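Bollstead hold off Skamik to level series

Bollstead beat Skamik 5-3 on Tuesday's rescheduled diamond at Jenkins Park to level the best-of-three series at one game each. 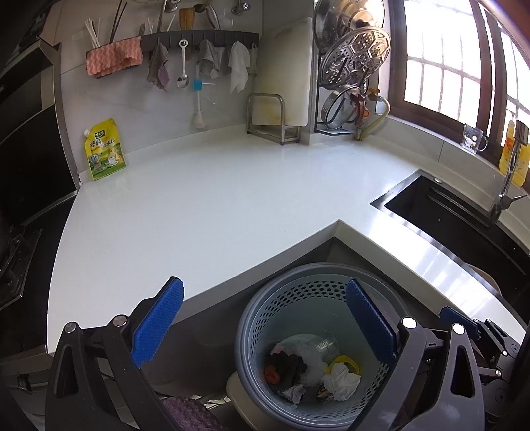

The home side scored twice in the first inning and added three in the fourth on a bases-loaded double. Skamik stranded 12 runners and had the tying run at the plate when the game ended.

Attendance was 1,999. The decider will be played at Usero, with the winner going through to the March regional tournament.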